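26 nov 2022

## O atraso

Tayla Pearce tinha um erro no programa e ainda não sabia onde ele morava. No ecrã, a mão direita virtual chegava ao pacote, fechava os dedos e depois, com muita calma, atravessava a mesa. A mão esquerda portava-se bem. Ela repetiu a gravação 252 desde o início, com o volume do computador desligado, porque o planeador apitava em cada colisão e os apitos já lhe doíam.

O módulo chamava-se Brillareo. O nome tinha vindo de Beverley Katene, que gostava de palavras sem significado. Ele recebia as poses dos cubos a 200 hertz, passava-as por um filtro e entregava ao planeador uma trajectória limpa. Era assim, pelo menos, no desenho que estava colado por cima da impressora.

— Outra vez? — perguntou Beverley.

— Outra vez, por favor. Mais devagar no fim.

Beverley inclinou-se sobre a mesa e levou as mãos para os dois lados do pacote. Tayla olhou para as linhas verdes e vermelhas do terminal. Pensou na palavra "devagar", que na sua língua tinha duas traduções, uma para as pessoas e outra para as máquinas.
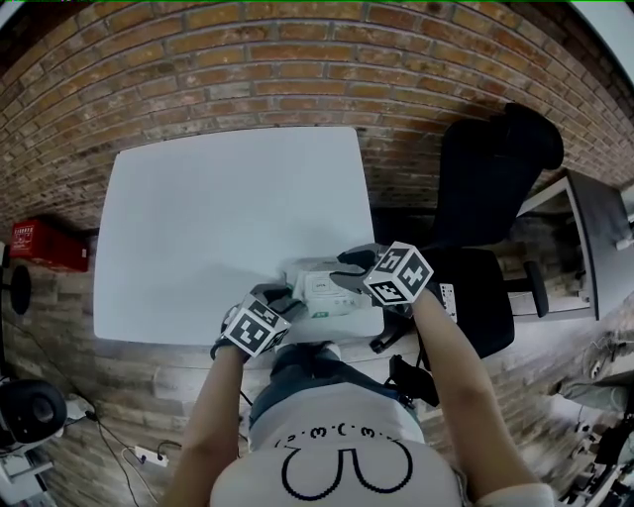

*As luvas cinzentas, os cubos com os marcadores e o pacote branco.*

— O que é que vês? — perguntou Beverley, sem levantar a cabeça.

— Vejo a tua mão dentro da mesa.

— Eu sinto-a em cima da mesa.

— Então, por enquanto, temos duas opiniões.

## A hipótese de Kovács

No armário dos manuais havia um caderno com a lombada partida. Na capa alguém escrevera "Kovács, filtros", e dentro havia páginas de contas e uma receita de sopa de peixe. Tayla nunca conheceu o autor. Tinha aprendido a letra dele como se aprende o sotaque de um vizinho: primeiro as vogais, depois o resto.

Na página da sopa, à margem, estava uma frase: "Quando o cubo roda mais de 45 graus, desconfiar da face, não do tempo."

Ela leu a frase três vezes. Durante toda a manhã tinha desconfiado do tempo. Tinha posto uma compensação de 40 milissegundos na mão direita, e a mão direita continuava a descer para dentro da mesa, apenas um pouco mais cedo.

Abriu o ficheiro de calibração. As faces do cubo esquerdo estavam na ordem certa. No cubo direito, duas faces tinham os identificadores trocados. Enquanto o cubo mostrava a face de cima, tudo corria bem. Quando o pulso rodava para fechar os dedos, o detector passava para a face vizinha, e o Brillareo acreditava nela com toda a educação.

Tayla não disse nada logo. Sentiu um pouco de vergonha, e também aquele alívio fresco de quem encontra as chaves no próprio bolso. Corrigiu as duas linhas, tirou a compensação e escreveu na mensagem do commit: "Faces do cubo direito. Obrigada, K."

— Posso endireitar as costas? — perguntou Beverley.

— Podes. Agora vamos experimentar as garras.

As garras usavam o mesmo detector e outro ficheiro de calibração. Tayla abriu-o antes de qualquer outra coisa e leu os identificadores em voz baixa, um de cada vez, com o dedo encostado ao ecrã. Depois pediu silêncio na sala, embora para a visão por computador o silêncio não tenha importância nenhuma.

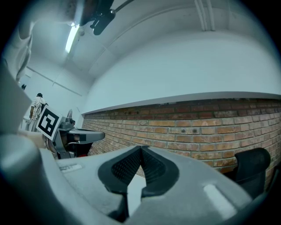 ## O relatório para a Dronex

A Dronex queria uma página, em linguagem simples, antes do fim da tarde. Tayla escreveu que o erro estava na calibração do cubo direito. Escreveu que o filtro ficava como estava, e que em março seria preciso rever também a biblioteca Kaltis, da qual o detector dependia. Apagou a palavra "infelizmente" e voltou a pô-la noutro parágrafo.

Beverley leu por cima do ombro dela.

— Não falas da sopa.

— A sopa não é um requisito.

— Mas devia constar em anexo.

Tayla pensou um momento. Abriu o caderno na página certa, alisou-a com a palma da mão e levou-o ao digitalizador. O aparelho demorou a aquecer. Enquanto esperava, pôs a gravação 252 a correr uma última vez, agora com o som ligado, e foi copiando num papel a lista dos ingredientes.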